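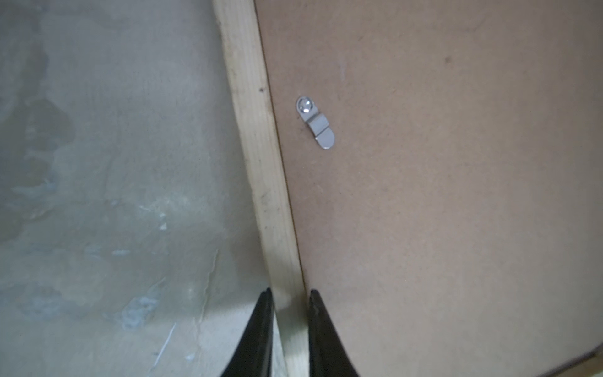 Low Season at the Ornance

Checked in at 4 p.m. November, rain sideways, one taxi at the station and it was leaving. So I walked. Uphill. The wheel came off my suitcase by the chapel and I carried the thing the rest of the way like a sick dog.

The Ornance has 89 rooms. In November it opens eleven. The girl at the desk slid a key across, a real key, brass, with a wooden tag the size of a bar of soap.

"Breakfast seven to nine," she said. "The lake boat isn't running."

"I came for the lake boat."

"Yes," she said. "People do."

Room 272. Second floor, which made no sense with 89 rooms, and I asked, and she said there used to be a second building, across the road, and they numbered straight through. Then the second building went. Went where? She was already on the phone.

Carpet, green. Bed, fine. A window with the whole lake in it, and on the far side a few lights I took to be Clolcombe. My mother had honeymooned at Clolcombe. She had a postcard of the landing there, kept it in the flour drawer her whole life, so it always smelled like bread. I'd brought it. It was in my coat, getting damp.

Dinner was soup. Four of us in a dining room built for 500, each one at a table by a different wall. A man with a cough. Two sisters in matching cardigans who passed one pair of glasses back and forth over the menu. Nobody talked. The waiter had a way of setting down bread as if it might wake up.

"How do I get over to Clolcombe," I asked him. "If there's no boat."

"Bus to Vullberg. Then the other bus."

"How long?"

He thought about it. Really thought. "In summer, two hours."

"And now?"

"Now there is no other bus."

Slept badly. Pipes. Around three somebody walked the hall the whole length and back, slippers, very slow, and I lay there thinking about the flour drawer. How she'd never let us touch that card. How she never once said she wanted to go back. I'd just decided she did.

Morning, clear. Absurdly clear, teh lake flat as a plate. Coffee, two rolls, one in my pocket. Went down to the dock to be annoyed at it in person.

There was a boat. Small, blue, an outboard and a tarp. ALHASSAN painted on the side, and under it a phone number with a digit gone. A woman in rubber boots was loading crates of onions.

"Not a passenger boat," she said, before I'd opened my mouth.

"I know."

"It goes to Clolcombe and it comes back. I don't wait."

"How long do you stop?"

"As long as onions take."

I gave her the money I had on me, which was 137 in their money, and she looked at it and gave me back the 100 and held out a life vest that had been chewed by something.

Cold out there. My eyes ran. Halfway over I looked back and the hotel was tiny and yellow and across the road from it there was a gap in the trees, very square. So that's where.

Clolcombe has a landing, a shed, nine steps up to a locked gate. Same steps as the postcard. Same iron post. I held the card up beside it and the post was leaning the other way now. I ate the roll. I thought I'd say somthing out loud and I didn't.

She whistled. Onions done.

I got up, put the card in my coat, and went down the steps pretty fast, holding the rail.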